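Cleaning and Re-coating a Metal Parts Bin

Hadcombe Workshop Guidance
Revised 18 Dec 2025

Painted metal bins should be inspected each November and whenever the coating has begun to lift. Members are asked to complete the work in one session where possible.

Empty the bin and set its contents aside on a cloth. Brush out grit, paying attention to the corners and to any holes in the floor. Wash with warm water and a little mild soap, then dry fully — damp left under new paint will cause it to blister.
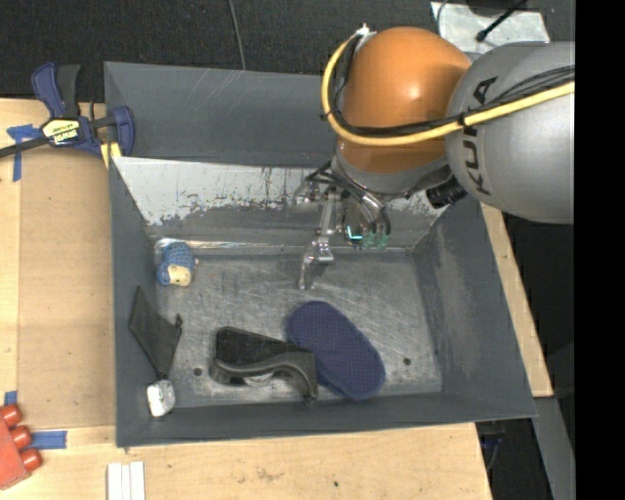 Worn coating on the sloping far side of a bin, with a bare, scratched metal floor.

Scrape away loose flakes until the edge of the old paint is firm. Rub the area with 80 grit paper, extending at least 10 mm into the sound coating, and finish with 600 grit. Light scratches in paint that is still firm may be left alone.

Wipe off the dust and apply two thin coats of metal paint. Floors that are already bare need not be painted; a wipe of light oil is enough.

Bins deeper than 100 mm should be left to dry on their side. Used paper and cloths go in the lidded waste tin at the Ellar Road entrance.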